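COMUNICADO DE IMPRENSA
2024-09-10

Filo põe a recolha de movimentos nas mãos de quem já fazia o trabalho

Olá a todos! Sou o Bijan Hassanpour, trato das operações na Filo e desta vez pediram-me que fosse eu a escrever o comunicado (avisei logo que ia sair comprido). Temos novidades na preparação de encomendas e queria contá-las como as conto cá dentro, no café.

Desde maio que a nossa equipa de embalagem passa parte do turno a ensinar os braços automáticos da linha Zulach. O método é simples: cada pessoa pega numa pinça de mão com câmara, agarra um frasco, levanta-o, pousa-o, e o movimento fica gravado. Depois o sistema, desenvolvido com os nossos parceiros da Shojaei, aprende com essas gravações. Já vamos em mais de 2.000, e eu próprio fiz umas quantas, quase todas rejeitadas pela minha falta de jeito!

O que mais nos deu que fazer foram os frascos de plástico transparente. Vê-se o fundo através deles, apanham reflexos, e os de corpo arredondado pedem um aperto na zona certa. Por isso gravamos também em secretárias de todos os dias, com livros, canecas e embalagens por trás, porque uma bancada limpinha ensina pouco.

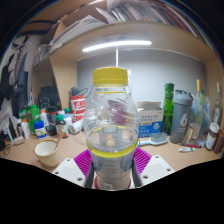
Filo Notícias, n.º 9

A garrafa de tampa amarela é uma das minhas preferidas, confesso. Os dedos brancos da pinça seguram-na junto à base, com as almofadas magenta encostadas dos dois lados, e é esse gesto que queremos passar para a linha: firme, em baixo, com a garrafa bem direita.

E as pessoas? É a pergunta que me fazem sempre, e ainda bem. Não há saídas previstas com este projeto. As 9 pessoas da embalagem continuam connosco e passam a dividir o dia entre a linha, as gravações e a revisão do que os braços fazem mal (que ainda é bastante, sobretudo com tampas pequenas). As horas de gravação contam como horas de trabalho normais, com formação paga, e quem não quiser gravar não grava. Duas colegas pediram para ficar só na revisão e já lá estão, todas contentes.

A mudança que mais se comenta no refeitório é outra: acabou-se o levantar de 1.000 frascos seguidos no mesmo turno. O limite por pessoa passa a 300 e o resto vai para a linha. Os meus ombros, que já andaram naquilo, aplaudem de pé!

A seguir, queremos levar o mesmo método ao armazém Irex, onde há mais vidro e gargalos estreitos. Ainda não temos data, e prefiro dizê-lo assim do que prometer à toa. Os jornalistas que quiserem experimentar a pinça podem marcar visita através do gabinete de comunicação da Filo. Tragam sapatos fechados, por favor.

Bijan Hassanpour
Operações, Filo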